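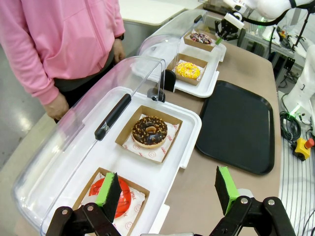 Alusdale, Apr 5, 2021

Property Practice for Beginners
Session 2: What stays and what goes
Notes by Annunziata Ferri

These notes go with the second session. They cover fixtures and chattels, the fittings and contents form, and what to do when the parties fall out over a removed item. They deal with England and Wales only. Bring them to the workshop, where you will need the Dudton problem at the end.

Starting point

When land is sold, the buyer gets the land and whatever has become part of it. Things that have become part of the land are called fixtures. Things that have not are called chattels, and the seller takes them away unless the contract says otherwise. You will also hear agents and sellers talk about "fittings". The word has no settled legal meaning. Some people use it for chattels and some for anything screwed to a wall, so avoid it in letters where the difference matters.

The rule can be displaced by agreement. A seller may keep the right to remove a fixture, and a buyer may pay extra for a chattel. Most disputes come from cases in which the contract is silent, or in which the contract uses a word that each side read differently.

The two tests

The courts ask how the item is attached and why it was attached. The first is called the degree of annexation and the second the purpose of annexation.

Degree. An item fixed to the building is presumed to be a fixture. An item resting on its own weight is presumed to be a chattel. How much damage would be done by taking it out is relevant. A fitted bath, plumbed and tiled in, is firmly on one side. A standard lamp is firmly on the other.

Purpose. The presumption can be overturned. If the item was fixed only so that it could be used or enjoyed as an object, it may remain a chattel. A picture hung on a hook is the usual illustration. If it was put there to improve the building for good, it may be a fixture even though it is not attached. Stone garden ornaments forming part of a planned layout have been treated in this way. In modern cases purpose tends to carry more weight than degree, but start with degree in an exam or an advice letter and then move on.

What the parties privately intended does not decide it. The court looks at the object and its setting and asks what they show. A seller who says "I always meant to take the kitchen units" has not helped herself much.

Items that come up often

Kitchen units and worktops: normally fixtures.
Free-standing cookers and fridges: normally chattels. A cooker with a wired connection is still usually treated as a chattel.
Integrated ovens and hobs: argued both ways. Deal with them expressly.
Carpets and curtains: usually chattels, even where the carpet is fitted.
Wooden flooring, glued or nailed down: usually a fixture.
Light fittings: the wiring and ceiling rose stay. Shades and bulbs are chattels. In between, ask.
Garden plants growing in the ground: part of the land. Plants in pots are not.
Sheds: depends on size, base and whether they could be moved whole.
Television brackets: fixed, small and the cause of a surprising number of letters.

Do not learn the list by heart. Each item depends on its facts and the answer in a decided case about a carpet does not bind you about every carpet.

Business premises
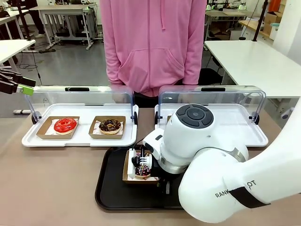 A sale of a shop, café or kiosk raises the same two tests, but there is far more equipment and more of it was bought separately from the building. Go through it room by room with the seller. Some of it is simple. White display trays with clear hinged covers, set out on a table like the pair in the photograph, would ordinarily be chattels, and a buyer who wants that kind of thing should have it named in the contract. Shelving bolted to a wall, an extraction hood or a counter built into the floor will need more thought. Stock is a separate matter again. It is normally valued at completion and paid for on top of the price.

Where the occupier is a tenant, there is a further rule. A tenant may remove what are called tenant's fixtures, including trade fixtures put in for the business, as long as this can be done without serious damage, and must make good whatever damage is caused. The right should be used before the tenant leaves. Check the lease first. Many leases require the premises to be handed back in their original layout, and some say that everything the tenant installed belongs to the landlord at the end.

The form

In a residential sale the seller normally completes a fittings and contents form. It lists items by room and the seller marks each one as included, excluded or not present. There is a column for the price of anything offered separately. The completed form is attached to the contract and becomes part of it.

Points to check when the form comes in:

Has the seller ticked both columns for the same item? It happens more than it should.
Does the form agree with the agent's particulars? If the particulars promise "all white goods" and the form excludes the dishwasher, the buyer needs to be told before exchange.
Are there items at the property that the form does not mention? Hot tubs, solar panels, wall safes and summer houses are often missed.
Is anything on hire or finance? The seller cannot sell what she does not own. Water softeners and solar panels are the ones to ask about.
Has the form been signed and dated by all the sellers?

Send the form to the buyer with a short covering letter and ask for a clear reply. Do not assume silence means agreement.

Price and tax

Stamp duty land tax (land transaction tax in Wales) is charged on what is paid for the land, fixtures included. Money properly paid for chattels is outside it. For this reason buyers sometimes ask for a large part of the price to be put against carpets and curtains. Any split has to be fair and reasonable. If the parties agree £900 for a used sofa and a free-standing fridge, there should be some basis for the figure, and the buyer should keep a list with a value against each item. An inflated figure can lead to further tax, interest and penalties, and a solicitor who knowingly takes part in it has a serious problem. A mortgage lender will also want to know if the price of the property itself has been reduced.

When something has gone missing

The buyer gets the keys, walks in and finds that the wardrobe doors have been taken. Go through it in order.

First, read the contract and the form. If the item is marked as included, removal is a breach and the tests above hardly matter. If it is marked as excluded, the buyer has no claim, whatever the item was in law.

If the contract says nothing, apply the tests. A fixture passes with the land at exchange as between seller and buyer, and the seller should not have taken it afterwards.

Then look at loss. Damages are normally the cost of a replacement of similar age and quality, together with the cost of repairing any damage. They are not the cost of a new one from a better shop. For most household items the sum is small and the costs of a claim are out of proportion to it. A firm letter with photographs and a receipt often settles the matter. Advise the client to take dated photographs on the day the keys are collected and to make no alterations until that is done.

Conditions when the seller leaves too much behind are a related topic. A seller who must give vacant possession should not leave a garage full of furniture. The buyer should not throw it away at once. Write to the seller's solicitor, list what is there and give a reasonable time for collection.

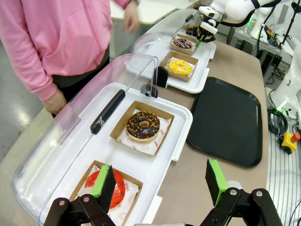

Agata Lombardi commented on last year's version of these notes that the section on missing items came too late to be of use. In her view the time to sort out fixtures is the second viewing, when buyer and seller are both in the house and can point at the thing they mean, and by the time the form is sent out people have already made up their minds about what they are getting. I agree with most of this. The difficulty is that solicitors are rarely instructed by then, so in practice the job falls to the agent. I have left the order of the notes as it was and added the agent's checklist to the workshop pack.

Workshop problem

Prorero, a firm of agents, markets a house at 15 Mill Rise, Dudton for Mr and Mrs Demirtaş. The particulars mention "a fully equipped kitchen and a delightful garden with summer house". The form marks the oven as included and the hob as excluded. It does not mention the summer house, which stands on paving slabs and is held together with bolts. The form offers the curtains for £110. The buyer replies, "Happy with the form, thanks."

On completion the buyer finds that the hob has gone, leaving a hole in the worktop. The summer house has also gone. The curtains are still hanging and the sellers now ask for their money.

Prepare short written advice to the buyer on each of the following:

The hob, including the hole.
The summer house. Say what further facts you would want.
The curtains, and whether the buyer's reply was an acceptance.
Whether the wording of the particulars helps.

One side of paper is enough. Hand it in at the start of the workshop, with your name on it. Marked copies will be returned in May.

For the next session read the chapter on deposits and bring a calculator.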